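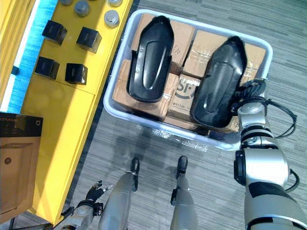
Two weeks with the Foretti handset now. Call quality is fine, battery is the problem. I get a day out of it if I leave Bluetooth off, less if I don't.

The store in Tomcombe told me to let it run all the way down before the first charge. Chanida Luangrath, who used to repair these, says that's old advice from the nickel battery days and I should ignore it. I'm ignoring it.

Texting is where it beats my old Jumuston. Keys are bigger and the 5 has a raised dot you can find with your thumb. The word prediction still doesn't know my last name.

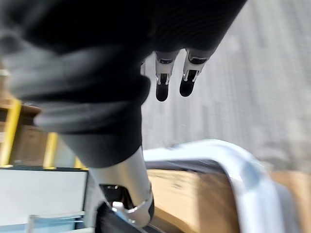 The camera is 2 megapixels and slow. You press the button, it thinks, then it takes the picture. Anything dark loses its detail after sunset, and I'd like to see what it makes of black knit fabric like this, with the ribbing so faint. My guess is one solid patch. Outdoors at noon it does all right.

Memory card is extra, by the way. The box says "expandable" and there is nothing in the slot. Mine cost 20 dollars at Chuensuk and they had to dig for it.

Contacts did not copy over from the SIM in one go. Got the first 11 and then it froze. Took the battery out, put it back, tried again – all of them came across, some twice.

Prapai Sitthichai asked if I'd buy it again. At full price, no. The contract price drops in July, so if your current phone still works I'd wait for that.

Still looking for a belt case that fits. The Jumuston one is too short and the flap won't close.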